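Besuch der Projektwerkstatt Robotik am Standort Bralitz

Im März besuchte eine Delegation unseres Fachbereichs die studentische Projektwerkstatt Robotik in Bralitz. Anlass war der Werkstatttag, an dem die Teilnehmenden des Wahlpflichtkurses den Stand ihrer Arbeiten vorstellen. Die Begrüßung um 9.30 Uhr übernahm die Leiterin der Werkstatt, Ekaette Tijani.

Der Kurs gliedert sich in vier Gruppen, die jeweils eine Aufgabe aus dem Haushalt bearbeiten. Den ersten Teil des Rundgangs nahm die Gruppe Nunanent ein, die sich mit der Beschickung einer Waschmaschine befasst. 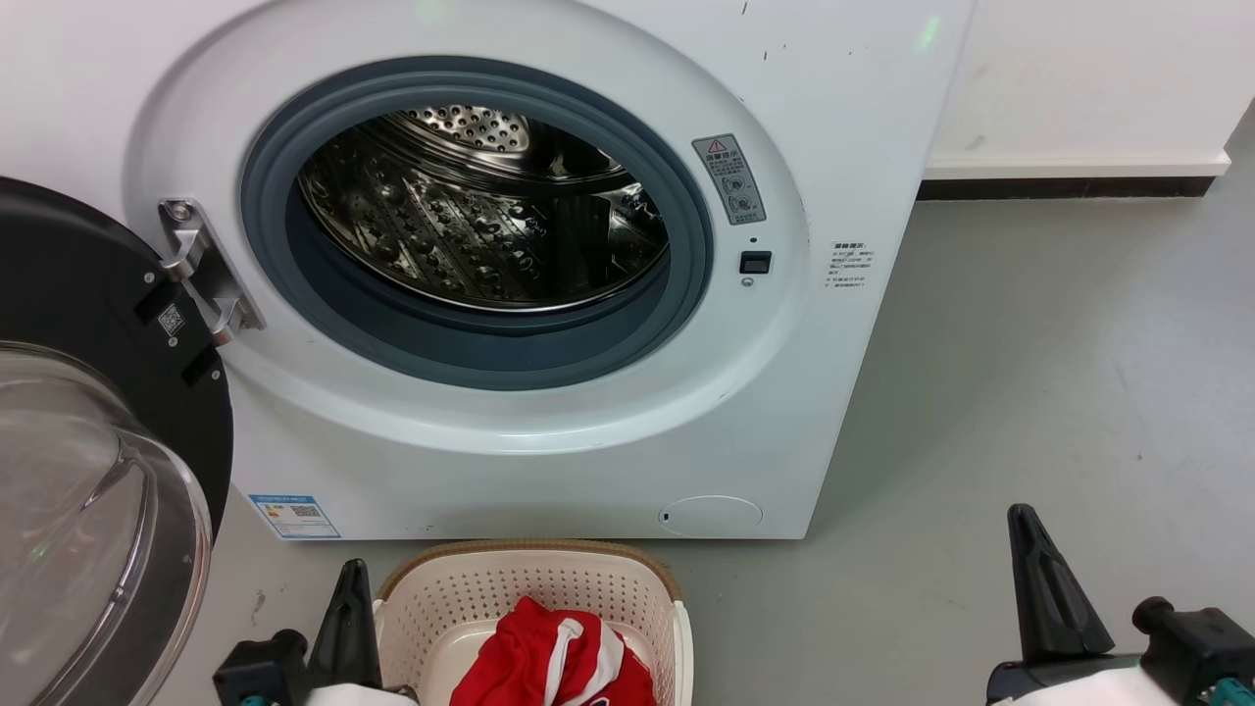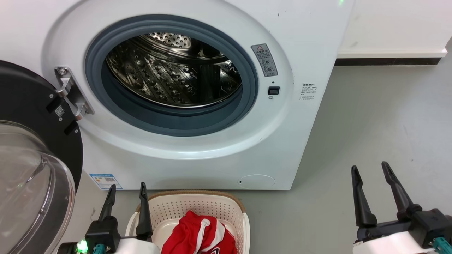 Arbeitsplatz der Gruppe Nunanent: je ein Greifer links und rechts des Wäschekorbs, die Maschine mit geöffneter Tür (zwei Aufnahmen).

Die Aufgabenstellung sieht vor, dass ein zweiarmiges System Kleidungsstücke aus dem Korb aufnimmt und in die Trommel legt. Wie Ljubica Delić, studentische Sprecherin der Gruppe, erläuterte, wird derzeit mit einem einzelnen Kleidungsstück gearbeitet. Verwendet wird ein rotes Teil mit weißen Streifen, dessen Kontrast die Auswertung der Kamerabilder erleichtert. Als anspruchsvoll gilt vor allem der Übergang in die Trommel: Der Stoff soll die Türdichtung passieren, ohne an ihr hängen zu bleiben. Auch das Schließen der Tür ist Bestandteil der Aufgabe, wird jedoch erst im zweiten Kursabschnitt bewertet.

Die Gruppe führt ein Versuchsprotokoll, in das die Gäste Einsicht nehmen konnten. Es umfasst bislang 96 Durchgänge. Vermerkt werden Startlage des Kleidungsstücks, Griffpunkt und Abbruchgrund. Auf Nachfrage wurde bestätigt, dass die Protokolle den nachfolgenden Jahrgängen zur Verfügung stehen - ein Verfahren, das unser Fachbereich für das eigene Praktikum prüfen wird.

Im Anschluss stellte die Gruppe Eynon ihre Arbeiten zum Einräumen von Geschirr vor. Die beiden übrigen Gruppen berichteten in Kurzvorträgen, da ihre Aufbauten noch nicht abgenommen waren. Die Steuerungssoftware Jareck, die alle Gruppen gemeinsam nutzen, wird von den Studierenden selbst gepflegt.

In der Aussprache ging es überwiegend um organisatorische Fragen. Die Werkstatt kann je Semester bis zu 44 Studierende aufnehmen; die Zulassung setzt den Nachweis der Sicherheitsunterweisung voraus. Erörtert wurden ferner die Betreuungszeiten am Abend sowie die Anrechnung der Projektarbeit auf das Fachpraktikum.

Der Fachbereich dankt Frau Tijani und den Studierenden für die Vorbereitung des Besuchs. Ein Gegenbesuch der Werkstatt ist für Juni vereinbart.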